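4. Setting up alerts for national politics and public statements

Sections 1 to 3 covered installing Morkus and adding your first sources. Section 4 deals with political news: speeches, statements, press conferences, and the reaction that follows them. Read it before you switch anything on. The product page says Morkus will "keep you ahead of every story". It won't. What it will do, if you set it up carefully, is send you fewer copies of the same story than you'd get otherwise.

4.1 Before you start

You will need:
An account with editing rights (a read-only account can view alerts but can't change them)
At least one wire feed and one local feed already added under Sources
A list of the offices or people you want to follow, by title as well as by name

Titles matter more than you might think. When an office changes hands, an alert set up on the name alone goes on following the person who has left. Morkus claims to spot this by itself. In our tests it caught some changes and missed others, and we couldn't find a pattern.

4.2 Creating a statement alert

1. Open the Alerts page and choose New, then Statement.
2. Type the title of the office in the first box. Leave the second box empty for now.
3. Under Match, pick Direct quotation. The default is Any mention, which brings in opinion columns, sketch writers, sports pages and a surprising number of recipes.
4. Under Sources, tick the wire feed and the local feed. Untick Suggested sources.
5. Set Minimum sources to 3. Morkus will then hold an alert until three separate outlets carry the quotation.
6. Choose Save as draft. Don't choose Save and run yet.
7. Go to Drafts, open the alert and press Preview.

Preview shows what the alert would have sent you over the past month. Look at it properly. The first time Lucero Zapata ran one for a head of government, with everything left on the default settings, it listed 3,827 items for October. With Direct quotation ticked and the minimum set as in step 5, the same alert listed 106.

NOTE: "Separate outlets" means separate web addresses. Ten local stations printing the same agency copy count as ten outlets. If you want three newsrooms that have each done their own reporting, see 4.4, and lower your hopes.

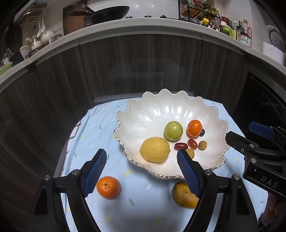
8. If the preview looks sensible, fill in the second box with any names you want tied to the office.
9. Press Preview again. If the number of items has gone up sharply, one of the names is too common. Take the names out one at a time until it drops.
10. Press Save and run.

4.3 Breaking news mode

Breaking news mode lifts the minimum you set in step 5 and sends every match the moment it arrives. It is meant for large events, when leaders make statements within minutes and newsrooms update the same page over and over.

CAUTION: Items sent in this mode have not been checked against anything. Early reports of numbers, places and who said what are often changed within the hour. Morkus does not recall an alert when the page behind it is corrected.

To turn the mode on:

1. Open the alert and choose Options.
2. Switch on Breaking news.
3. Set an end time. If you leave the end time blank the mode stays on for good, and there is no warning that it is still running.
4. Tick Show page history. Each item will then carry a link to earlier versions of the page, where Morkus has kept them.

Step 4 is worth the extra click. A headline that read "to resign" at nine and "denies plan to resign" at ten will show both versions, with times. The history only goes back as far as the first copy Morkus took, though, so a change made before that will not show up.

We leave this mode off unless one of us is at a desk and reading. Lucian Tudose disagrees and keeps it on for two offices all year round. He also keeps his phone in a drawer.

4.4 The confidence score

Every alert arrives with a score out of 100. The help page calls it a measure of how reliable the item is. We would treat that with some care, as the score appears to rise with the number of sites carrying the words and the speed at which they spread. A false quotation that spreads quickly will do very well on both.

Halldóra Vigfúsdóttir put this to the support desk and asked what goes into the number. The reply said it draws on "a range of signals". She asked which ones. That was answered with a link to the help page.

Until there is a better explanation, we suggest the following:

1. Go to Display and untick Sort by confidence. Choose Sort by time.
2. Do not set up any rule that forwards or publishes an item on its score. A score of 99 is no reason to skip reading the piece.
3. For any quotation you plan to repeat, open the oldest item in the group and look for a recording, a transcript or a named reporter who was in the room.
4. If none of these is there, mark the item Unconfirmed. The mark is only visible to your own team.

NOTE: The Balanced view button puts one item from the left and one from the right next to each other. How Morkus decides which outlet belongs where is not published. Wornden, a local paper with no leader column, was placed on the left in one list and on the right in another. Use the button if you like, but don't report its labels as fact.

4.5 If alerts stop arriving

Check that the alert is not still in Drafts.
Check that the minimum number of sources isn't higher than the number you have ticked. Morkus lets you save this, and then sends nothing.
Check whether a source has moved behind a paywall. It will still be listed as Active.
Sign out and back in. We don't know why this works, but it has done more than once.

If none of that helps, write to the support desk and quote the alert number, found under Options.

Section last checked 2025-01-18 by Margareta Tănase. Menu names may have changed since then. Section 5 covers weekly summaries and how to switch them off.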